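Hilville Community Kitchen Reopens With New Work Tables and Cookware

29/05/2023

The Hilville Community Kitchen has reopened to registered groups following the replacement of its work tables and most of its cookware. The kitchen, operated by the Jillent Foundation, was closed for two weeks while the work was carried out.

The former tables had been in use for many years and no longer met the foundation's requirements for shared food preparation. Their replacements have gray tops with rounded corners and were supplied by Fuchs, a regional furnisher of schools and meeting halls. A set of large cooking pots with looped side handles was purchased at the same time.

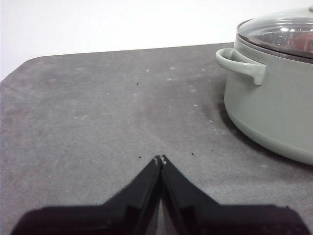

Booking and Use

The kitchen can accommodate up to 30 people at one time. Groups that held a reservation before the closure keep their usual hours and do not need to apply again. New groups may submit a request at the Tunach Street office, where a copy of the house rules is also available.

Users are asked to wipe down the tables at the end of each session and to return all pots to the lower shelves. Hot cookware must be placed on a trivet. Damaged items should be reported to the office on the same day.

The foundation recorded 334 bookings last year, most of them for cooking classes and shared meals. Replacement of the wall cabinets is planned for October. The kitchen will remain open during that work, although access to the storage room will be limited. Groups with reservations on the affected days will be notified in writing.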